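Wood-Grain Trays: Small Tips for Keeping Them Looking Good and Getting More Use Out of Them

I am a huge fan of a good tray! If I could only keep one organising thing in the house it would be a tray with a raised rim, and a warm brown wood-grain one suits pretty much every room I've ever tried it in.

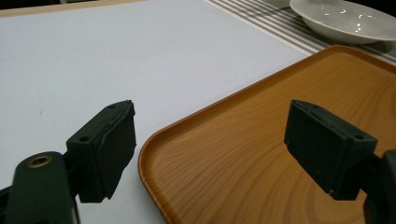

So, let's start with cleaning, as that's what most of you write in about. Before you do anything, turn the tray over and work out what it's made of. Wood grain can be the real thing, or it can be a pattern printed or moulded onto something else, and the two like different treatment.

Everyday cleaning

For a printed or moulded tray, a soft cloth, warm water and a drop of dish soap will do nearly everything. Wipe along the grain, rinse the cloth, wipe again, then dry it with a tea towel. Skip the scourer! Even the "gentle" green ones leave a dull patch, and once the shine has gone off a spot you'll see it every time the sun comes in.

Real timber wants a barely damp cloth and a quick dry. No soaking in the sink, and please keep it out of the dishwasher, even on the eco cycle. A little food-safe mineral oil rubbed in every month or two keeps the colour lovely and rich (I do mine in the evening and leave it on the bench overnight, then buff off whatever hasn't sunk in).

The rim

Crumbs and sticky bits collect right where the flat part meets the lip. An old soft toothbrush is brilliant for this. Dip it in soapy water, run it along the join, then follow with a corner of the cloth wrapped over your fingertip. If something has really set hard - honey, jam, candle wax - lay a warm, wet cloth over it for 9 minutes and go have a cup of tea. For wax I prefer to chill it first with an ice cube in a sandwich bag and lift it off with an old plastic card.

Tea and coffee rings

Baking soda mixed to a paste with water, dabbed on with a fingertip, left for a few minutes and wiped away. Try it on the underside first. On real wood a pale ring is usually moisture in the finish, and I've had good luck just leaving the tray in a dry, airy spot for a day or so before fussing with it.

Stopping things from sliding

A smooth tray and a full mug are not best friends. Cut a piece of non-slip drawer liner a little smaller than the flat part and lay it in. I bought a roll of the Wornuto liner years ago and I'm still working my way through it! A folded tea towel does the same job for breakfast in bed, and it catches the drips too. If it's the tray itself that skates around on the bench, put 4 little stick-on felt or rubber dots underneath, one near each corner.

Where to use one

By the stove, for oil, salt and pepper. Drips stay on the tray and you can lift the whole lot out of the way to wipe the bench.

On the coffee table, for remotes and the coasters that wander off.

In the workshop. This is my favourite! When you're taking something apart, put the screws in the tray in the order they come out. The rim keeps them from rolling off under the workbench. Small screws can be hard to spot against busy grain, so I lay down a sheet of white paper first.

For jigsaw puzzles. A 1,000 piece puzzle is so much nicer when you can sort the edges onto a tray and slide it under the couch at dinnertime.

Inside a deep pantry shelf, as a pull-out for jars.

Storing them

Stand trays on edge, like books, in the gap beside the fridge or in a tall cupboard. If you have to stack them flat, pop a sheet of paper towel between each one so the grit from one doesn't scratch the next. Keep them away from the heater and the oven vent, as heat can warp both kinds. And don't set a hot pan straight onto any of them - use a trivet, even for a minute.

Next month: cutting boards, and how to get the onion smell out.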